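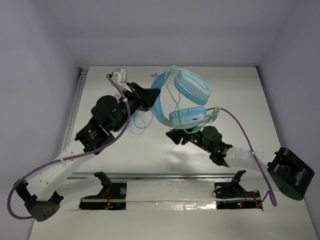 Four walking tracks for the alpine shoulder season

By early June the high country is between crowds. The summer walkers have gone, the ski lifts are not yet turning, and most tracks below the treeline remain open. Daylight is the main constraint. Plan to be off the ridges by 4 pm.

Oltik Ridge

A return walk from the lower car park, graded moderate. The summit cairn stands at 1249 metres and the final section is loose scree, so poles are worth the weight. Snow gums line the first half. Water at the saddle tank should be treated.

Tament Valley

The longest option, usually split over two days. The valley hut sleeps seven on bunks and cannot be booked. The river crossing below it is calf-deep in a dry autumn and impassable after heavy rain – check the gauge at the road bridge before setting out. Tent sites are on the eastern bank only.

Esposito Falls

A boardwalk of 269 steps drops from the picnic area to the viewing platform. Flow is modest until the winter rain arrives and peaks well after it. The lower platform was rebuilt in February and now has a handrail on both sides. Allow an hour return.

Tustico Loop

Flat, sheltered and suitable for prams as far as the second footbridge. The far side of the loop holds frost until midday. Lyrebirds are most often heard between the footbridge and the old sawmill clearing.

Getting there

All four trailheads are reached by sealed road except Tament Valley, where the last stretch is graded gravel. Chains must be carried from the start of the snow season. Fuel is not sold past the township.

Track conditions correct at 2014-06-01.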